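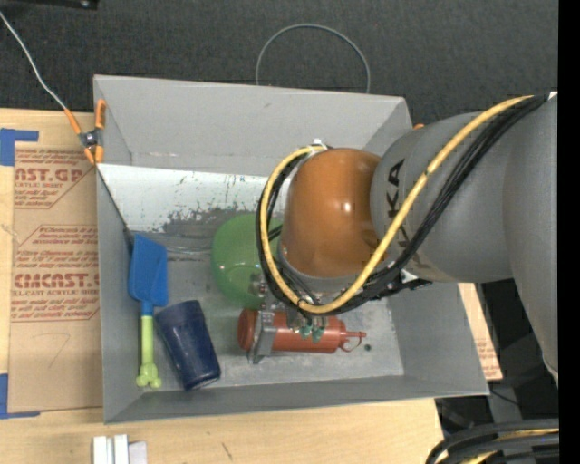

The salesman wanted $300 to put a box on my pump. The box is called a Floteo, and according to the leaflet it "restores the natural memory of water." I have a pond of 800 gallons with a liner, a skimmer and a short stream running back into it. It had gone green in the heat, the way it does most summers. I asked what the memory of water had to do with algae and was told that many customers had seen results.

I have been keeping garden ponds for 12 years, and I have heard that sentence a lot. Many customers have seen results from barley straw, from magnets, from copper pennies, and from a powder that smelled like bread. I have seen results myself. Green water clears. It clears in the fall when the light drops, it clears when the lilies finally cover enough of the surface, and it clears sometimes for no reason I could give you. If you bought something two weeks earlier, you will thank the thing you bought.

My complaint is with the way the pond trade has come to sell to people like me, and Floteo is only the latest case. Ten minutes in the water garden aisle at Trota will show you what I mean. There's a bottle for spring start-up and a bottle for fall shutdown, a bottle for sludge, a bottle for "clarity," and a bottle that claims to wake up the contents of the other bottles. Most of them are bacteria, or say they are. I don't doubt that bacteria matter in a pond. I doubt that mine is short of them. There is mud in there, and leaves, and the back ends of fish.

People will say the stuff does no harm. Maybe so. But a bottle of sludge remover lets you put off the job of getting the sludge out, and I have put that job off myself, for two years, while pouring in a capful every other week as directed. When I finally got down there with a net and a bucket, the muck came up past my wrist. It took one long Saturday's worth of work, and my back knew about it. The water was better that summer than it had been in either of the two before. I won't claim that proves anything, given what I just said about results, but the bucket at least had something in it.

Then there are the service contracts. Perrin, which does a good deal of the pond work out our way, offers a yearly plan with a visit in spring and another before the freeze. I looked into it. What you get is a pump cleaning, a water test, and a written report. The pump cleaning I can do with a hose. The water test uses the same strips I have in the garage. The report, and I have read a neighbor's, recommends products. Perrin also sells the products. I'm not calling anybody a crook. The young man who came to my neighbor's place worked hard and rinsed the filter properly. But a person paid partly in bottles is going to find a need for bottles.

I would feel differently if the same firms would tell you, up front, that your pond is in the wrong place. Half the trouble I see is ponds dug in full sun on the lowest patch of lawn, where every rain washes the fertilizer straight in. No box fixes that. Fewer fish would help, and less feeding, and a low berm on the uphill side to turn the runoff. None of these make anyone much money, and I notice they show up at the back of the brochure if they show up at all.

There is a garden club pond over at Trelthorpe that gets held up as proof of the other view. It has the ultraviolet light, the dosing unit, the whole treatment, and the water is like glass. Fine. It also sits under a big maple with shade all afternoon, it has hardly any fish, and someone skims it every morning. I would like to see them unplug everything for one season and skim as usual. I have suggested this. It was not taken up.

I'm not against equipment. A good pump is worth the money, and I would not run a stocked pond without a filter. An ultraviolet light does kill floating algae, as far as I can tell, provided you change the bulb when you're supposed to. What I want is for the seller to say what the thing does, how, and what I should see if it isn't working. The Floteo leaflet doesn't answer the last one. When I asked, I was told to give it until December. By December my pond is clear every year, with ice on it.

I kept the $300. The net needs a new handle.

November 2021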